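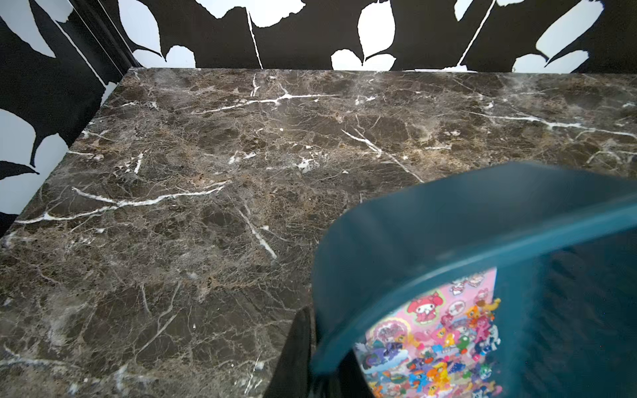
Dark brown marble with white veins, leaf-patterned wallpaper behind.

Ladard: a word list for walls, worktops and floors

Welcome, and thank you for stopping by. Ladard is a plain list of the words people use when they talk about decorating a home: the names of patterns, finishes, joints, pastes, edges, trims and all the small faults that decorators have their own words for. It began as a notebook kept by Lahcen Mahrous during his years behind the counter at Badawi, a paint and paper shop, where the same roll might be asked for under three different names before lunch. I typed up the first pages for him one April, thinking it would take a fortnight, and here we are with a proper release and a folder of corrections still waiting for me.

What you will find inside

The list holds almost 2,000 entries, one to a row. Of these, 371 have at least one other spelling recorded, mostly where a word has come into the trade by ear (you would be surprised how many ways there are to write "anaglypta" on an order slip). Each entry gives the headword, a short meaning in everyday language, the part of the house it belongs to, and a sentence showing how it might be used.

The files are:

entries.csv - the main list, in alphabetical order
spellings.csv - other spellings, each pointing back to a headword
sources.txt - where the words came from, as far as we know
changes.txt - what has moved between releases

All files are saved as UTF-8, with commas between fields. If your spreadsheet turns the accents into gibberish, choose the encoding by hand when you open the file and they should come right.

About the columns

headword is the form we think most people would look up first. meaning is kept short on purpose, and I do apologise to the plasterers, who wanted a good deal more. room may be left blank, and often is, as most words will happily wander about the house. sentence was written by one of us and never copied from a catalogue. sure is either "yes" or "no", and a "no" means that only one person has ever given us the word in that sense. Please don't leave those rows out without a look, as some of the loveliest words are in there. 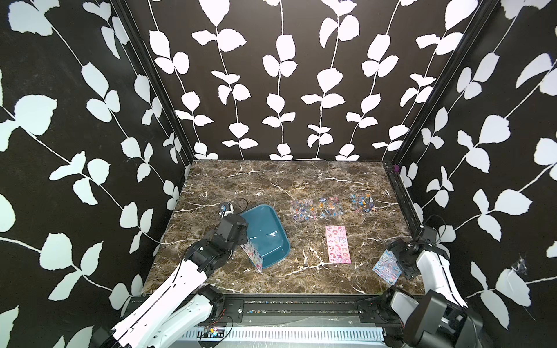
White climbing vines on black paper, above a dark brown marble-finish top.

Where the words came from

Most came from the Badawi notebook. A second batch was sent by the fitters at Ginitz, who cut worktops and were very patient with my questions about veining, bookmatching and the difference between a crack and a fissure. Sadon, a small wallpaper printer, went through the entries on repeats and drops and put right more than I would like to admit.

Things to be careful about

The list leans heavily towards paper and paint. Flooring is thin, and tiling is thinner still. Some meanings differ from one town to the next, and where we knew of a quarrel we wrote down both sides. It isn't a buying guide, and a name for a stone or a finish here says nothing about what a given supplier will sell you under it.

Using and mending it

You are welcome to use the list for anything you like, including teaching, so long as you mention Ladard by name. Corrections are very gladly received - please send the headword, the change and a line on where you heard it. Up to 20 at a time is comfortable for us to read through. Bigger batches do get read as well, but slowly, and usually after supper.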